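About Drellis

Drellis is a small company that looks after the paper cup. We supply cups, sleeves, lids and the shelves and stands they live on to offices, schools, churches, clinics and anywhere else people are handed a drink by somebody they may never meet again. We also teach a half-day class in setting up a drinks table, which people laugh at until they've taken it, and in a few cases during.

We are based in Atton, on the second floor of a building on Pearce Street that used to sell pianos. The elevator is enormous and the stairs are not. If you're visiting, take the elevator.

How we got into this

Heikki Pesonen started the company after a career of putting on conferences for other people. He had booked the speakers, hung the banners and found a vegetarian lunch in towns that had not heard of one, and what the attendees wrote about on the feedback forms was the coffee line. It was too long. The cups were stuck together. Somebody had pulled one and gotten six, and five of them had gone on the floor.

He kept the forms. We have them in a binder in the front office, and new employees are asked to read it in their first week. It is not a cheerful binder. There is one from a dental convention that runs to both sides of the page and ends with the word "cups" underlined so hard that the pen went through.

The first Drellis product was a wall-mounted cup holder that dropped one cup at a time. It worked beautifully with the brand of cup Heikki had at home and with no other cup on earth. We sold 60 of them, took most of them back, and have been a good deal more careful with our promises ever since. One is still up in the break room. It holds umbrellas.

What we do now

Most of our customers come to us for the regular supply. You tell us how many people you feed and water, we work out what you need, and a box turns up before you run out. We will ask you nosy questions first. How deep is your cabinet? Who fills it? Do your people take a fresh cup every time or do they write their names on one and guard it? An office of name-writers uses far less than an office of fresh-cup people, and the two kinds do not always get along, so we've learned to ask gently.

The other side of the business is layout. We come to your kitchen, lobby or fellowship hall and look at where the cups are, where the coffee is, and how far apart somebody decided to put them. Then we move things. Our longest project to date was the cafeteria at the Irnard campus, where the cups had been kept on the opposite side of the room from every single drink, apparently by tradition. Moving them took one afternoon. Getting permission to move them took from March until July.

And we do the decorated cups. This began as a favor for a school fair and got out of hand. People send us white cups with flowers, dogs, dinosaurs and the occasional portrait of a principal drawn on them, and we advise on how to show them off at an event without having them disappear into somebody's lemonade in the first five minutes. (Put them up high. Put plain ones within easier reach. Thirsty people are not art lovers.)

What we believe about stacking

You can't work here without opinions on this, and you may as well have ours before you call.

Cups go upside down on an open table. It keeps the dust out, it keeps fingers off the rim, and an upside-down stack sits on its widest part, so it can take a bump from a passing elbow. Right side up is fine inside a closed cabinet or a dispenser, where nobody's sleeve is going to visit.

Don't press down. Everyone presses down. There is something in the human hand that meets a stack of paper cups and wants to make it shorter, and what you get is a stack that has to be pried apart by the next person, with their coffee getting cold in the pot. Set the new ones on and leave them be.

Short stacks beat tall ones. We know the tall one looks impressive. We have built the tall one ourselves, at our open house, and it reached the light fixture and was much photographed, and then somebody opened the door to the stairs. Two modest stacks next to each other will serve a crowd faster anyway, with a line on each side.

Turn a cup the right way before it goes back. A cup laid on its side will roll in a curve, and the curve always finds the edge of the table. If you have picked one up and don't want it, put it back on the stack the way the others are facing. This takes a second and we've seen grown adults look around for help.

If you have one nice cup, it goes on top. Don't bury it in the middle where only the flowers at the rim get any daylight, or rather don't. A painted cup over a column of plain white ones makes a perfectly good centerpiece for a retirement party, and it costs you one cup and a set of markers.

The table

We get asked what sort of table is best. Ours are light wood, on the plain side, with rounded corners, and we like them because a white cup shows up well enough against the grain that you can tell when you're running low. A white tablecloth under white cups is a mistake you make once. We've also served from a ping-pong table, a pool table with a board over it, and the tailgate of Heikki's truck, and of these we recommend the ping-pong table, minus the net.

Leave space in the middle. New clients like to fill every inch with napkins, stirrers, a fern, a sign about the stirrers. The cups should have the center of the table to themselves, with room for a hand on either side.

Stacks on one of our tables, plain and flowered:
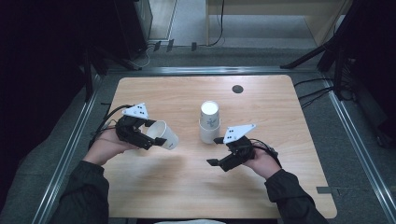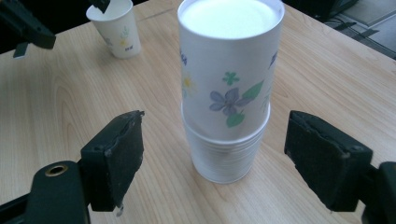

The class

The half-day class runs most months, here in Atton or at your place if you can put together a group. We cover cup sizes (there are too many), nesting and un-nesting, building a stack that stays put, traffic around a table, and what to do about lids, a subject on which we have more questions than answers. There's a practical portion at the end. You'll be given a bare table and a box and told that the guests are on their way.

People do get competitive. We've had a wedding planner and a middle school gym teacher go for a rematch in the parking lot. Lunch is included and so is coffee, and yes, the line moves.

Wear something with sleeves you can push up. Long floppy cuffs have brought down more stacks in our classroom than clumsiness has.

Who we are

Heikki still runs the place and still does most of the site visits, partly because he likes driving and partly because he doesn't trust the rest of us to be rude enough about the stirrers. The warehouse crew packs and ships, and will tell you, if you ask, which boxes can be stored on their side and which can't. The front office answers the phone. Everybody takes a turn at teaching, including the bookkeeper, who gets the best reviews and has asked us to stop mentioning it.

We have no mascot. We had one briefly. The costume was a cup, the arms were too short to open a door, and it was retired.

Finding us

Drellis is at 440 Pearce Street, Atton, second floor. There's parking behind the building in any space not marked for the dance studio, who are strict. The front desk is open from nine until four, and the phone extension for orders is 1782. If you're calling about a class, have a rough head count ready and know the size of your biggest table.

If you'd like to see the showroom, just come up. There will be coffee. Please take one cup.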